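The Yellow Cup

The stop button was the size of a jam jar lid and Annag Jardine had her hand flat on it before she knew why. Both arms froze. The fan in the cabinet kept going.

She looked at the clock over the door, which said ten past four, and then at the log. Run 388. Joint five on the right arm had reported a torque spike and then reported that everything was normal, and then it had moved again without being told to. It hadn't gone far. It had gone towards the spot where Hicham Ouali had his elbow.

"Did it touch you?" she said.

"No." He had stepped back and was holding the elbow anyway. "I was getting the cloth."

"You were inside the tape."

"The light was green."

She wrote that down. At Zurnach you wrote things down in a blue book, in pen, because Eugeniusz Tokarz had once lost 19 days of fault notes in a server move and never got over it. She wrote the time, the run and the joint. Under Remarks she put: light green throughout. 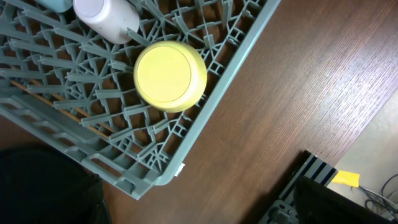
Why would an arm move when its light says it is ready and waiting? Usually the controller has lost a message and filled the gap with the last one it had, so the arm finishes a move that was cancelled a moment before.

That was how Eugeniusz explained it when he came down, still in his coat. He was a big man who sat on stools sideways. He scrolled back through the log with one finger and stopped at line 441.

"There," he said. "It was told to go to the yellow cup. Then it was told never mind. The never mind didn't arrive."

"Where did it go?" Hicham asked.

"Nowhere. It got dropped. The bus was busy, and whoever wrote this decided that when the bus is busy the arm should keep its last order for a bit." He kept scrolling. "That would be me. I wrote this in July."

Annag didn't say anything. In July they'd been told the kitchen job had to be ready for Te Moana by spring, and they had all written things they wouldn't have wanted read back to them.

They ran it again after supper with the speed turned down to a quarter and everybody behind the tape. It was a dull job, the kitchen job. Dishes went in the rack, scraps went off the plate, wrappers went in the clear box. Zuweira Appiah had chosen the dishes herself from a discount shop, and she liked to say that if the arms could cope with those they could cope with anybody's. She had the second keyboard. Hicham had the stop button now. He had asked for it.
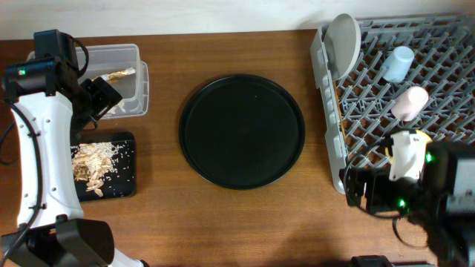

The first six runs were clean. On the seventh Zuweira sent a cancel halfway through the reach and flooded the bus with junk at the same moment, as Eugeniusz had told her to, and the right arm paused, thought about it, and carried on towards the rack. Hicham hit the button so hard the table shook.

"That's it," said Eugeniusz. "That's the one."

"It looked so calm," Zuweira said.

"It is calm. It thinks it's doing what we asked."

Annag wrote in the blue book. Then she rang Celina Sobczak, who ran the site and would be at home with her shoes off, and told her the cell was locked out until further notice. There was a long breath on the line.

"Te Moana are coming Wednesday," Celina said.

"I know."

"Could you run it slow for them? Behind the glass?"

"We could," said Annag. "It would probably be fine."

She waited. She could hear a television, and a dog's nails on a hard floor.

"Was he hurt?" Celina asked.

"No. He'd have had a sore arm at quarter speed. It wasn't at quarter speed."

"All right," Celina said. "Lock it out. I'll ring them in the morning."

Annag hung the red tag on the isolator and signed it. Eugeniusz had already started taking the hold-last-order routine apart, muttering in Polish. The new rule was two lines long. If the arm hadn't heard from anyone, it stopped, and its light went amber – and it stayed stopped until a person walked over and reset it by hand. It would make the arms slower. They would halt several times an hour over nothing at all, and Te Moana would complain.

Hicham was the last to get his jacket. He stood outside the tape for a while, looking in at the cup.

"I keep thinking I should go and finish that plate," he said.

"Leave it," said Annag, and turned off the lights on her side of the room.
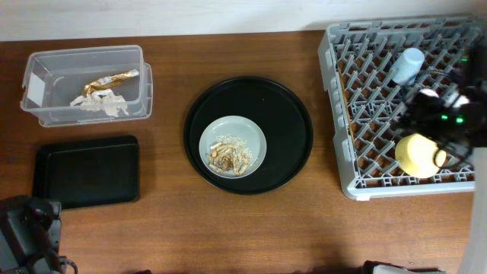
The kitchen cell at Zurnach, with the yellow cup in the rack.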